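3.2 Shoe handling in small clothing shops

The second part of the study concerns shoes, which the shops in our sample treat quite differently from garments. Clothing has a fixed address: a hanger, a rack, a place within the rack. Shoes spend much of the working day on whatever low surface is nearest, and the staff we interviewed did not regard this as disorder. At the Grelstead shop, a pair brought out for a customer was set down on a box or a stool, tried on, and left there until the next quiet period. At Kirnine the same was done on the floor itself.

We recorded each placement as one of three types: display, trial, or waiting. A display placement is meant to be seen from the aisle. A trial placement lasts as long as the customer is deciding. A waiting placement is everything else — shoes that have been moved out of the way, single shoes separated from their mates, and shoes held for a price check. Over the study period we logged 400 placements, of which 200 were of the waiting type. The median waiting placement lasted 9 minutes.

The surface matters more than we had expected. Low boxes and cabinets were used for all three types, and staff often disagreed when asked which type a given shoe belonged to (Figure 4). Shelves at eye level caused no such disagreement. Fan, who coded the Grelstead material, suggests that a low surface close to a clothing rack reads as part of the floor to some staff and as part of the display to others. 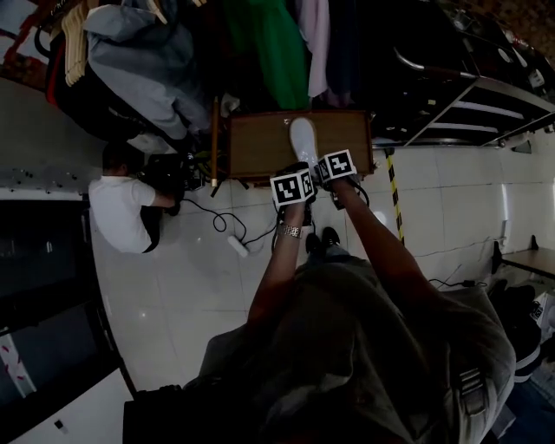 Figure 4. A white sneaker on a low wooden box, with a clothing rack beyond it.

Single shoes were the hardest to code. One shoe on its own may be a display item whose mate is in the stockroom, or half of a pair that someone has begun to put away. Where the coders could not agree, the placement was marked as waiting and kept in the totals. This affected six placements, and leaving them out does not change the order of the results.

Distance from the rack was also noted. Shoes set down within arm's reach of hanging clothes were returned to their shelf later than shoes placed near the counter. Staff at both shops gave the same account of this: they tidy the counter first and work outward, and the racks come last. Garments on the rack were straightened in passing, but the shoes next to them were usually left for a separate round.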